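Home Robotics Talk > Kits and Services > Tavonetti head cam chore kit, first impressions (long)

hamperfull
Posted Apr 1, 2021

So the Tavonetti kit came and I've had enough time with it to write something up. I saw a couple of people asking in the arm thread whether it was worth the money and whether the thing really learns anything from you doing chores, so I'm putting it all in one place.

What's in the box: the head strap with the camera, a battery pack that clips on your belt, two spare forehead pads, a charging cord that is way too short, and a card with your login for the Senard software. You wear the camera, you do a chore with your own two hands, you upload. Senard chops the recording into steps, you fix the steps it got wrong, and then it builds what they call a routine for whatever arm you have. I have the two-arm Schmieder bench setup, which is on their supported list.

The strap is great! I have a big head and glasses and it didn't bother me at all. I forgot I had it on and answered the door in it.

I started with towels because everybody starts with towels. Then I got bored and went for the one I really wanted, which is closing up a trash bag. I've been trying to get my arms to do that by hand-coding since last June and never got past the grab. A bag has no edges to speak of. It slumps, it folds over on itself, and the neck is somewhere different every single time.

I did 70 takes in the laundry corner over several evenings. The guide says to record in a spot with normal household stuff around, so I left everything where it was, hamper and bins and all.

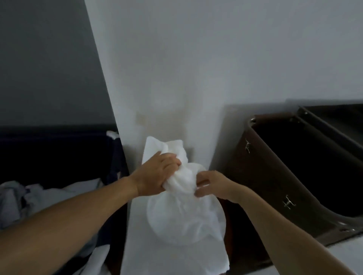
Twisting the neck closed, left hand on top. From one of the evening takes.

Senard was surprisingly good at the start of the chore and pretty lousy at this part. Gather, fine. Lift, fine. Once both hands are on the neck it kept calling everything one long step named "hold," and I had to go in and split it into gather, twist, pinch and tie myself. You get fast at it, but plan on it. I also think white on white made it worse, because the bag about melts into whatever is under it.

Now the good news. After the second build my arms got a twist on the neck that stayed put while the gripper let go. I yelled. My wife came running. Out of 16 tries it held the twist on 14, and I have never had anything close to that. Tying a knot is still a no. It makes a kind of sad loop and drops it.

Happy to answer questions. I'm not done with it by a long shot.

bezawit_e
Very nice write-up. I had the earlier Tavonetti strap and the pads fell apart on me, so I'm glad to hear there are spares now. Does the new one let you tilt the camera down? On mine I had to work with my chin on my chest to keep my hands in view.
Bezawit Ejigu

hamperfull
Yes! There's a little thumb wheel on the side and it tilts a good long way. I set it once and left it. My neck was a bit sore after the longer evenings but I think that's me and not the camera.

pulleyman
I'm going to be the grump. You did 70 takes, you hand-labeled the hard part, and you ended up with a robot that can twist a bag but can't tie it. I could put a clip dispenser on the bench and be done in a weekend. What am I paying Senard every month for, if I'm the one doing the labeling?

hamperfull
Fair, and if all you want is closed bags then a clip is the smart answer. I wanted the hands to do it. And the labeling went way down on the second batch. It picked up my splits from the first one and got most of them right without me touching them.

pulleyman
"Most" is doing a lot of work there. How many did you have to redo?

hamperfull
Didn't keep track, sorry. One evening's worth on the first batch, and on the second I was finished before my coffee got cold.

Robel Kahsay
I run the same kit with the Wuvcombe grippers instead of the stock Schmieder ones and I'd say the fingers matter more here than the recordings do. The stock ones are hard plastic and thin film just slides out. The Wuvcombes have a soft pad with a grain to it. My twist got better the same day I swapped them, with no new takes.

I do disagree about the background though. I don't think white on white is what's hurting you. I recorded against a dark blanket and got the same long "hold" step you did. To me it's the hands covering each other. When one is on top and the other is right up under it, the camera on your head can't see what the lower fingers are doing.

hamperfull
Huh. That makes sense with how I do it. Left hand clamps down from above and the right is tucked in just below it against the side of the twist. I never thought about doing it any other way, it's just how I close a bag. Did you change your grip for the recordings?

Robel Kahsay
I tried. I spread my hands farther apart, and the labels were cleaner, but the routine that came out was clumsy because that isn't how you really twist a bag. I went back to the normal way and fixed the labels by hand.

bezawit_e
I'd do the normal way too. If I wanted to perform for a camera I'd have joined the drama club. But couldn't you add a second camera from the side? The Senard upload page has a slot for one.

Robel Kahsay
The slot is there but it was grayed out last time I looked. Support told me it's for a later release and wouldn't give me a date.

pulleyman
So another feature that's coming soon. I'll wait.

drywall_dee
Lurker here, no arms yet, just reading up. What did this all cost if you don't mind me asking? I'm trying to figure out if I need to sell the motorcycle.

hamperfull
Keep the motorcycle for now! I paid over 3,000 for everything, and the arms were nearly all of that. The head kit by itself was the cheap part. You can buy it first, record a bunch of chores and let them sit in your account until you get arms. I kind of wish I'd done it in that order.

pulleyman
Check the terms before you do that. When I had a trial account they cleared out recordings if you didn't build anything from them for a while. Might have changed.

hamperfull
Good catch, I didn't know about that one. I keep my own copies on a drive anyway and I'd tell anybody to do the same. The files download fine, just slowly.

drywall_dee
Thanks both. One more dumb question. Does the bag have to be full of the same thing every time?

hamperfull
Not dumb at all. I mixed it up, some fuller than others, and I think that helped. The really light ones are the worst. They follow the gripper up into the air when it's supposed to be letting go, and then you've got a robot waving a bag around the laundry corner. It's the most fun I've had with this hobby in ages, by the way, even the failures.

Robel Kahsay
If you want to try the soft pads before buying, I have a spare set of the Wuvcombes that fits your mount. Message me your address. I'd like to see if your 14 goes up with the same routine and nothing else changed.

hamperfull
You're the best, sending it now. I'll run the same routine with the new pads before I record anything else, and I'll post the results in this thread, good or bad.

pulleyman
Post the bad ones too, with the settings. If it ties a knot I'll buy one myself.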